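Trivik Civic Forum
Board: Elections and Representation
Topic: Residency rule for the Ward 2 council seat

Ward2Clerk_ret
Posted 21 May 2025

Members will be aware that the council has published its draft amendment to the candidate residency rule. Under the present charter, a candidate for the Ward 2 seat must have lived in the ward for one year before filing. The draft would reduce this to 62 days. Written comments are being accepted at the Magalhães Street office until the close of the filing period.

I would ask that replies address the text of the amendment and leave aside the conduct of the March election, for which a separate topic exists.
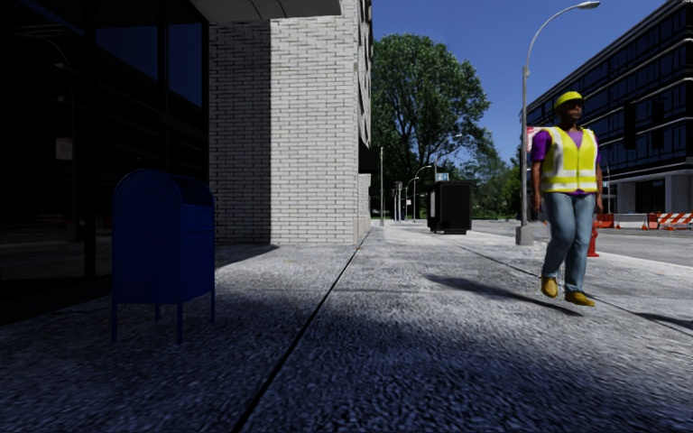
Points on which comment is requested

1. Whether the shorter period is sufficient for a candidate to become known to voters.
2. Whether the same period should apply to appointed members who fill a vacancy.
3. What documents should be accepted as proof of residence.

Lusotine_Resident
Reply 1

I support the amendment. The Lusotine district has many renters who move between wards when a lease ends. Under the present rule, a person may live in Trivik for twenty years and still be barred from the ballot after moving four blocks. Voters are capable of judging whether a candidate knows the ward.

On the third point, a lease or a utility bill should be enough.

charter_reader
Reply 2

I must respectfully disagree with the previous member. The one-year rule was adopted by referendum and passed by 161 votes out of 3059 cast. A margin of that size is modest, but it was the decision of the voters. A change of this kind should go back to them and should not be made by a vote of the council alone.

I would also note that the draft does not define "lived in." The present charter refers to a principal residence. The draft drops the word "principal" without comment.

Lusotine_Resident
Reply 3

The member is correct about the missing word, and I would support restoring it. I do not agree that a referendum is required. The charter permits the council to amend filing requirements by a two-thirds vote after a public hearing.

charter_reader
Reply 4

Filing requirements, yes. Whether residency is a filing requirement or a qualification for office is the very matter in dispute. The two are set out in separate articles. I have asked the council office for the legal opinion on which the draft relies and have not yet received it.

Zusov_Ave
Reply 5

I take no position on the length of the period. My concern is with vacancies. When the Zusov Avenue seat fell empty, the appointed member had moved into the ward the same month. If 62 days is considered necessary for a person who must face the voters, it is difficult to see why no period at all applies to a person who does not.

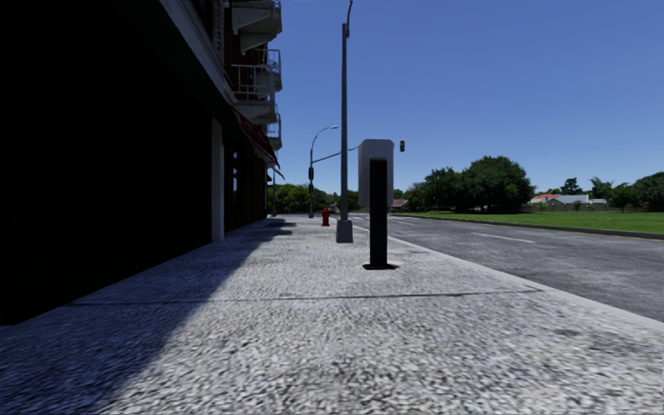 Sidewalk and roadway, looking along the building line.

Ward2Clerk_ret
Reply 6

I thank the member for raising the second point. The draft is silent on appointments, and the existing article on vacancies requires only that the appointee be a registered voter of the ward on the day of the appointment. A comment asking for the two articles to be read together would be in order.

As to the legal opinion, members may request it in writing. Please cite the draft by its title, as the number printed on the first page was later corrected.

charter_reader
Reply 7

Thank you. I have sent a second request using the title. My objection to the procedure stands, and I will submit it as a written comment together with a proposed definition of principal residence.

Zusov_Ave
Reply 8

I would be willing to sign the definition, though not the objection. Please post the wording to this topic before it is submitted.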